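Category: Data / Household / Open
14 shares · 3 comments

Vomasero: a small dataset of shopping lists

README, version 2, Wed 8 January

Vomasero is a collection of 200 handwritten shopping lists, typed up as plain text, with the spelling left exactly as the shopper intended or failed to intend. It grew out of a shoebox. The shoebox is not included.

What's in the folder

lists.csv has one row per line of a list, so a list with eight things on it takes up eight rows. The columns are list_id, line_no, raw_text, item_guess, struck_out and remark.

places.csv says which suburb each list turned up in. Most came from Tadberg, where the supermarket trolleys have a little clip for your list and people drive off without it. The rest are from Bustau, which has no clips and a lot more wind.

notes.txt is where I argued with myself about abbreviations. Read it if you want to know why "toms" is tomatoes in one list and tomato sauce in another. I stand by both.

How the typing was done

Every list was typed twice, a week or more apart, and the two versions compared. Where they disagreed I went back to the paper. There were 112 lines where the paper didn't help, and these have a question mark in item_guess. One of them reads either "mince" or "minerals". The same shopper wanted burger buns, which ought to settle it, but the next line is "magnesium" and so here we are.

Crossings-out are kept. If you could still read the word under the line, it's in raw_text and struck_out is set to 1. Chocolate biscuits get struck out more than anything else and, in a fair few lists, written back in at the bottom in smaller letters.

Brand names stay if the shopper wrote them. Phone numbers, surnames and one fairly frank message to a flatmate have been removed and replaced with [gone].

Categories, such as they are

The item_guess column uses a home-made vocabulary called Makokha, which began as a tidy hierarchy and is now more of a shed. Food is reasonably well behaved. Cleaning gear is split into things you use up (sponges, detergent, bin liners) and things you own until they disgust you (buckets, the dunny brush). Tins go by contents if the list names the contents. A line that just says "tins" goes under pantry_vague, along with "stuff for lunches" and "the good one".
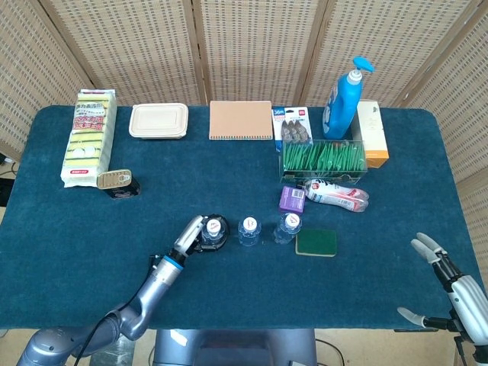 Photo: Vomasero project, free to reuse with credit

Containers were the worst of it. "Containers" might mean takeaway boxes, lunch boxes or the stackable tubs that breed in the bottom drawer while their lids go off to start new lives. Version 1 had a code for each. Version 2 has a single code, container, and I sleep better.

Quantities are left alone. People write "2 milk" and mean bottles, or cartons, or litres, and I wasn't going to ring anyone up. If you need litres, this is the wrong dataset – try a dairy.

Known problems

- Lists 20 and 21 may be the same list, front and back. The pen matches. The attitude to vegetables doesn't.
- Anyone who keeps their list on a phone is missing altogether, so the young and the organised are badly under-represented.
- Lists dropped in the rain tend to be short, as the lower half has usually gone to pulp.
- "Choc" has been expanded to chocolate throughout. I'm told this is presumptuous.
- The January lists lean heavily on sunscreen, ice and prawns. Please don't draw conclusions about the national diet from them.

Using it

It's fine for teaching, for testing a spell checker you don't much like, or for practising joins on something with more personality than sales figures. It's too small to train anything serious, and it won't tell you what people bought, only what they meant to buy before they walked past the bakery.

Corrections are welcome. Please give the list_id and line_no, and say what you think the word is. "Obviously it's coriander" has been received and is under review.

Filed under: plain text, groceries, handwriting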